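Home | News | Classes | Swap Shelf | Contact

Bathroom swap shelf moves to the side hall

Starting in March, the swap shelf at the Clullia Street center will be in the side hall, next to the coat hooks. It has been in the front entry for three years, and the entry gets too crowded when the evening classes change over. The new spot has more room and a door that locks.

The shelf is for household and bathroom items that you bought and didn't like, or were given and won't use. Shampoo, soap, lotion, toothpaste, razors, sponges and towels are the things that go fastest. Cleaning products are fine if the label is still readable. Please don't leave medicine of any kind, including vitamins. The pharmacy on Hovard Avenue takes old medicine at the back counter during its regular hours.

Aisyah Purba has taken over the shelf from Danang Ngau, who ran it from the start and is now teaching the bike repair class. Aisyah will sort donations in the mornings and put out new items at 3 p.m. If you come before then, you may find the shelf half full, so it pays to wait.
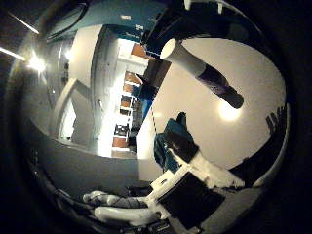 Photo: Clullia Street Center newsletter

A few rules have changed with the move. Bottles and tubes should be closed and wiped clean before you bring them in. Opened items are still welcome if they are at least half full — the exception is makeup, which has to be sealed. Anything that leaks will be thrown out the same day. Glass goes on the bottom shelf.

Towels and washcloths should be washed and folded. Small holes are all right, and the animal shelter will take the ones that are too worn for people. Put those in the bin marked "shelter" and not on the shelf itself.

You can take up to 15 items a month. We raised the limit because the storage closet filled up over the winter, mostly with bar soap and travel sizes. You don't need to sign in or show a card. If you are picking up for a neighbor who can't get out, tell Aisyah and she will pack a second bag for you.

We also still need a few things. Diapers in the larger sizes are always short, and so is laundry soap without scent. Paper bags with handles are useful too. We have enough hotel shampoo to last until summer, so please hold on to yours for now.

Large donations, such as a full box from a store or an office, should be arranged ahead of time. Leave a message at extension 3581 with your name and what you have. Don't leave boxes outside the side door overnight, even under the roof. The rain blows in there and two boxes of paper towels were ruined last fall.

The front entry will get a bench where the old shelf was.

Home | News | Classes | Swap Shelf | Contact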